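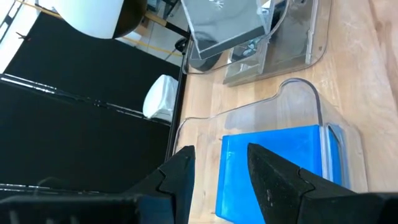
Two-armed disc sorter takes shape at Vonton workshop

February - A homemade robot that sorts old movies and music is coming together at Vonton, the shared workshop on Jollell Street, and members who stop by in the evening tend to stay longer than they meant to.

The project is called Rollov. It belongs to Yu-na Joo, a member who joined to learn welding and ended up in the electronics corner. She wanted a way to go through the collection her late uncle left to the family: 2,706 discs, most of them in cardboard boxes, with movies and albums mixed together in no order at all. Doing it by hand would have been fine, she admits. Building something to do it sounded like a lot more fun!

Rollov has two black arms that face each other across a butcher-block top, with a black aluminum frame running around it. Each arm ends in a two-finger gripper. The job for now is simple to describe and pretty hard to do: pick up a disc case from the table and put it in the correct clear plastic bin, Blu-rays in one and CDs in the other.

"A case is a terrible thing to pick up when it's lying flat," Joo said. "It's thin, it's slick, and a CD case is see-through on top of that. I love it. Every evening there's some new way to get it wrong."

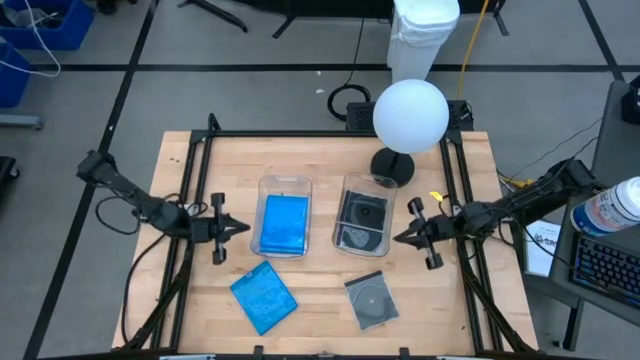
Joo drives the arms by hand for the practice runs and saves each one, so that the software has something to learn from. By the middle of the month she had 142 saved runs, and she is hoping to get to 174 before she tries letting Rollov work through a pair of cases with no help. The runs are short, and she likes to change things between them - a case turned a little, a bin nudged over, the two kinds swapped left to right - so the arms don't get used to one layout.

The frame went together in a weekend, with help from anyone who could hold a square and a hex key. The wiring took far longer. Joo redid the cable runs on both arms after an early version kept snagging at the elbow, and she says there is still more slack in them than she would like. The lamp at the back of the table went in later, when she wanted steadier light for the evening sessions.

Other members have started to pitch in. Pavel Šimek, who usually builds speaker cabinets at the other end of the shop, is working on a new set of fingertips with a softer face, and he has a drawer of test pieces in different thicknesses. The first ones gripped so well that they wouldn't let go of the case, which got a big cheer anyway.

What comes after Blu-rays and CDs is up in the air. Joo would like Rollov to stand cases on edge and slide them onto a shelf, and there has been talk of having it read the titles off the spines so the albums can go in alphabetical order. Double albums are a problem for another month.

Members who want to try driving the arms can sign up on the sheet by the tool crib. Sessions start at 7 p.m., and Joo asks that people bring a few disc cases from home if they have some to spare, scratched and cracked ones included.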